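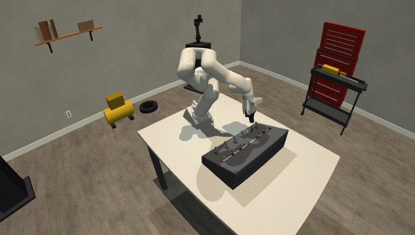 Unit 2: Collecting Demonstrations in Simulation
Course notes, Yhon Taipe and Giuliana Sánchez

2.1 What is being collected

The lever task is the running case for this unit. An arm with a parallel gripper works over a long dark block fixed in place on a table. The block carries a row of small levers, and the policy has to move one named lever without moving any of the others. The levers are small compared with the gripper, so a position error that would do no harm in a pick-and-place task will end an episode in this one.

A demonstration is one complete attempt by an operator. It is stored as a time series of joint positions, gripper opening, lever angles, rendered views and the text instruction. Lever angles are read from the simulator state. They are used for labeling and are never passed to the policy as input.

2.2 Recording procedure

The operator drives the arm through the Skilum teleoperation client. Each episode follows the same order:

Load the scene with a new random seed.
Read the instruction and confirm the target lever.
Start recording before the first arm motion.
Approach from above with the fingers open.
Move the lever, back off vertically, and stop recording.

Pauses longer than 20 seconds void the episode. Long pauses teach the policy to hold still, and trimming them afterward leaves jumps in joint velocity.

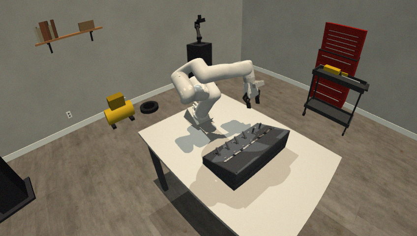 Figure 2.1. Lever task in the simulated workshop. Gripper open, fingers down, near the far end of the block.

2.3 What varies and what does not

The seed controls the starting joint angles, the starting lever angles, the light direction and the camera offset. The table and the background furniture (tool chest, cart, compressor, wall shelf) keep their models and their places. A policy trained on this set may therefore pick up cues from the background. Section 2.5 of the lab sheet tests for this by hiding the furniture at evaluation.

2.4 Labels and rejects

Every episode gets one of three labels: success, wrong lever, or no change. The label is computed from the lever angles at the last time step and then checked by a person against the replay. Where the two disagree, keep both values and add a note. Do not overwrite the computed one.

The class set, Rudd, holds 788 accepted episodes. A further 166 were rejected and are stored in a separate folder. Rejected episodes are not failures of the task. They are recordings with missing views, a late start or a voided pause. Failed attempts that were recorded correctly stay in the accepted set under their own label.

2.5 Splits

Split by seed. Splitting by time step puts near-identical views in both training and test data and makes the test score meaningless. Episodes that share a seed, including repeats by different operators, must fall on the same side of the split.

Reading for the lab: the Proltitano file format notes, sections on time stamps and missing values.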